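Privcombe Shared Kitchen and Meeting Floor
Utensil Storage and Sorting Tables: Inspection Checklist with Comments

Inspector: Walter Ticona
Second reader: Matúš Gajdoš
Period: August, second round
Items on sheet: 18. Items carried over from the previous round: 3.

Status codes: OK = acceptable. OBS = observation, no action date. ACT = action required before next round. N/A = not applicable.

Section A. Room and floor

A1. Walkways clear to full width between door and serving hatch. OK.

A2. Carpet flat, no lifted edges or seams. OBS. Seam near the hatch has been re-glued since the last round. Slight ridge can be felt underfoot. Recheck.

A3. Floor tape and numerals bonded at all edges. OK. Replace any numeral that lifts at a corner; do not tape over it.

A4. Lighting at table height sufficient to read a knife edge. OK. One tube at the window end flickers on start and then settles.

A5. Room temperature at time of inspection. 68 °F at 9:40 a.m. OK.

Section B. Tables

B1. Tabletop stable under hand pressure at all four corners. OK.

B2. Surface free of chips, burrs, and adhesive residue. ACT. Residue on table 3, long side, left by old labels. Remove with citrus cleaner and a plastic scraper. No metal blades on the white tops.

B3. Joints and fasteners on metal parts tight. OK. Two end caps were missing in the previous round and have been fitted. Item closed.

B4. Cables kept off the walking side of the table. OK.

Section C. Baskets and containers

C1. Baskets free of cracks, especially at the handle cutout. OBS. Cracks in the Trorkum baskets start at the ends of the oval, where the wall is thinnest. Flex each rim by hand. One spare basket (tag 591) had a hairline crack and was discarded.

C2. Mesh openings small enough to retain the narrowest item stored. OK for chopsticks laid flat. Chopsticks stored upright can pass through the base of the older pattern. Store flat.

C3. Baskets seated on a board or tray and not directly on the tabletop. OK.

C4. Small loose items kept out of the sorting area. ACT. Carried over. Beads or pebbles of any kind get under the baskets and make them rock, and can end up in the cutlery. Clear the strip behind the baskets before sorting starts.

Section D. Utensils

D1. Knives and forks not left loose on the tabletop after sorting. OBS. Acceptable while sorting is in progress. At the end of the session every piece goes into a basket or back to the drawer.

D2. Ceramic pieces separated from metal. OK. Ceramic spoons may share a basket with wooden ones. They may not share with knives, forks, or metal spatulas. M. Gajdoš asks that this be worded as a rule in the next issue of the sheet. Agreed.

D3. Wooden spoons and chopsticks free of splits, raised grain, and dark spots at the tip. OBS. Carried over. Two Selholm spoons have raised grain at the neck. Sand and oil, or withdraw. They are not to go through the dishwasher again.

D4. Layout during sorting: baskets side by side at the far end of the table, loose metal pieces on the near side, long items fully inside the basket walls.

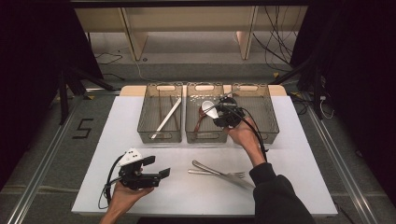

D5. Handles firmly attached, no movement at the rivet or collar. OK. Checked by twisting each handle a quarter turn. The Stępień serving fork has slight play but does not rotate. Left in service.

Comments

Of the 18 items, two are marked ACT (B2 and C4). B2 is a cleaning task and needs nearly an hour with the table out of use. C4 will be assigned to whoever opens the room, and the sheet on the door will be changed to say so.

The spare baskets on the lower shelf were not individually tagged apart from 591. Tag the rest before the next round so that discards can be matched to the purchase list.

Signed: W. Ticona
Read and accepted: M. Gajdoš

Related items
Serving Hatch and Shutter Checklist
Dishwasher Descaling Log
Drawer Layout, Metal Cutlery
Carpet and Floor Tape Repair Notes
Withdrawn Items List, August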